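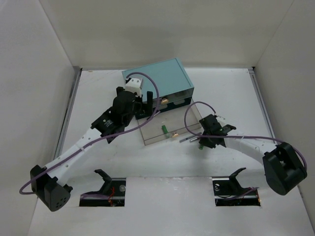

How often does a two-arm tabletop cell need to be re-zeroed? Once every 12 working hours in our case, and again any time somebody has had a wrist joint apart.

4.2 Setup and upkeep of the Lirnlow cell

I'll describe the cell the way I'd describe it to a new person in the lab, because that's how most of these notes started out. We call it Lirnlow, and it's one of two cells in the Stomotdale project (the other one, Eren, is a single-arm bench and I cover it in Section 4.3). Figure 3 shows Lirnlow during a drawer trial, with both arms working at the teal box.

Figure 3. The Lirnlow cell in a drawer trial. The clear drawer is partly open and the right gripper is holding a thin gray rod.

The walls went in before anything else. We picked pale gray after a pretty miserable month with an open bench, when people walking past kept changing the background and our vision model kept noticing! Three walls were enough for us, and the fourth side stays open so I can reach in with a hex key without taking anything down. If I built it again I'd make the open side wider. My elbows have opinions on this.

Each arm sits on its own motor base, one on either side of the table, and the two bases get bolted down and checked before the white links go on. I did it the other way round the first time and ended up chasing a small tilt for a whole week. The tilt was in the base the entire time (one bolt had bottomed out on a bit of swarf), but with the arm attached it looked exactly like a bad joint offset, so I kept fixing it in software. Please don't do that. Put a level on the base first and save yourself the grief.

Cabling is where most of our repair time goes. The purple cables run up to the grippers in big loops, and those loops need to be generous. We started with short, neat runs, tied close to the link, and they looked great in photos and failed all the time. The strain ended up at the connector, the gripper would drop off the bus for a moment, and the log would say "timeout" and nothing else. After we let the cable out and gave it a wide bend, we got through 900 drawer cycles on the same pair. I still give each connector a gentle tug on Monday mornings, mostly out of habit.

The cutouts near the front of the table were a compromise. I wanted everything reachable from above, and my coauthors wanted a clean tabletop, so we cut two openings, put the angled brackets there and kept the wiring below the surface. It works fairly well. The annoying part is that small things fall in. We've lost screws, a pen cap and one green test piece down there, and anything loose near the red wiring has to come out before power goes back on, so a dropped screw can cost you a good chunk of the afternoon.

The box gets its own bit of care. A drawer that runs smoothly for a person can still be hard on a gripper, because a person corrects for a sticky rail without thinking and the arm just pulls harder. We wipe the drawer walls with a dry cloth (no cleaner, it leaves a film that shows up in the camera data) and check that the brass knobs haven't worked loose. A knob that spins a little will throw off the grasp, and for a long time we blamed the policy for what was really a loose screw. We lost 21 trials to that before anyone thought to twist the knob by hand. They're left out of the results in Section 5.

For re-zeroing, we clear the box off the table, drive both arms to their rest pose and read the joint offsets. If any joint has drifted past our limit we set it again and repeat the reading. The whole thing takes 5 minutes when it goes well. We did try stretching the interval, and the right arm held up fine, but the left one wandered enough that it began to touch the box earlier than the planner expected. I don't have a good explanation for the difference between the two. Same parts, same supplier (Lidberg, for both arms), same firmware.

The last hardware change before data collection was a new gripper motor on the left arm, fitted on Fri 4 September. Everything reported from October onward uses that motor, and the earlier runs are marked separately in the tables.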